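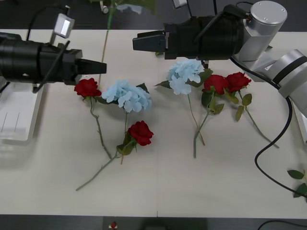

Ticket 483, Salta dual-arm kit, Drornville site. Status: open. Friday, September 23, 2022

Right arm drops out mid-task, error 69 on the pendant, no fault on left arm. Flower sorting job, trial license, 14 days left on it. Layout is the one from the quick start, roses and blue hydrangeas in two clusters, one under each gripper. Cable off the right arm hangs in a long arc over the tabletop, so first guess was snagging. Clipped it up, ran again, same error.

Tried so far:
power cycle both controllers - no change
swapped wrist cables L/R - error stays on right
grip force down to 400 from default - ran longer, then 69 again
reinstalled Utau plugin, no change

Log attached. Timeout always comes on the close command, never on open. Manual jog is fine all day.

Update, 3:40 pm: support says known issue with old gripper firmware, sent a link. Link is dead. Pls resend.

Update, 4:15 pm: new link works, flashed right gripper only. Two clean runs then stoped for the day. Do we need to flash left too? Manual doesnt say. Also need to know if trial can be extended into October, we lost most of this week. Leave ticket open.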